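Peltano Marble-Look Tabletop and Cleaning Cloths: six months in

I've been meaning to write this one up since the autumn before last, when we finally gave up on the old pine top in the back room (it had more rings on it than a tree, and I'm counting the paint ones). A few of you asked in the comments what we replaced it with, so: it's the grey marble-pattern top from Peltano, the mid-size one, and I paid $539 for it plus $70 for delivery to the door. To the door means to the door, by the way. My neighbour Radosław Kurek helped me get it up the steps and he has not let me forget it.

First thing, the colour. Online it looked almost blue and I was a bit worried about it next to our walls, which are planks in a washed-out pink and white that I did myself over a very long weekend. No need to worry! It's a proper soft grey, and the veining is busy enough that crumbs and dust don't jump out at you. That cuts both ways, mind. I lost a stud earring on it for two days and it was sitting right there the entire time.

Now the surface. It has a low sheen, so you get a bit of glare from the window in the late afternoon, but nothing like the Hellum gloss top my sister bought, where you could do your makeup in it. Hot mugs haven't marked it. Texta came off with a damp cloth and a bit of elbow grease. Red pen was harder, and I can still find a faint pink line if I go looking for it, so write on a pad if you're a leaner like me.

The cloths came in a bundle for another few dollars and I nearly didn't bother, but I'm glad I did. They wash well at 90 (the label says lower, I ignored it) and they don't leave fluff. My one grumble is that they never fold flat again after the first wash. You get them into a nice square, turn your back and they've gone to a crumpled little heap. I've stopped folding and just leave one out.

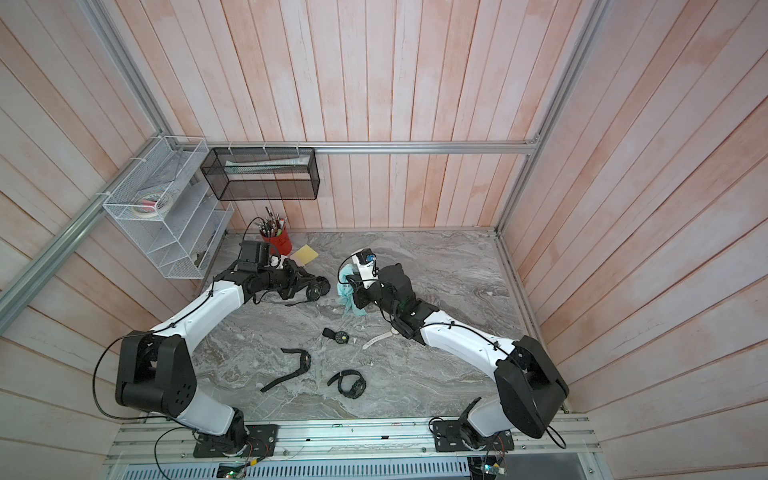
The other thing I'd been nervous about was scratching, and watches are the worst for that. I take mine off when I'm working and dump it wherever, face down half the time, and the old pine had a whole patch of little dings from the buckle. So far the Peltano has one hairline near the front edge and you have to get your eye level with the top to see it. My friend Ok-hee Tak has the same top in her sewing room and hers is cleaner than mine, but she uses a mat and I refuse to.

Things I'd change: the corners are sharper than they need to be, and the care leaflet is a single page that mostly tells you to be careful. I also looked at the Dudek version before buying, and it's lovely, but it was $1,514 in the same size and I couldn't make that make sense for a room where I mostly write lists and drink tea.

Would I buy it again? Yep, in the same colour too. Get the cloths while you're at it, and if they bring back the darker grey in November, like the shop reckons they will, I might do the shelf in the hallway to go with it.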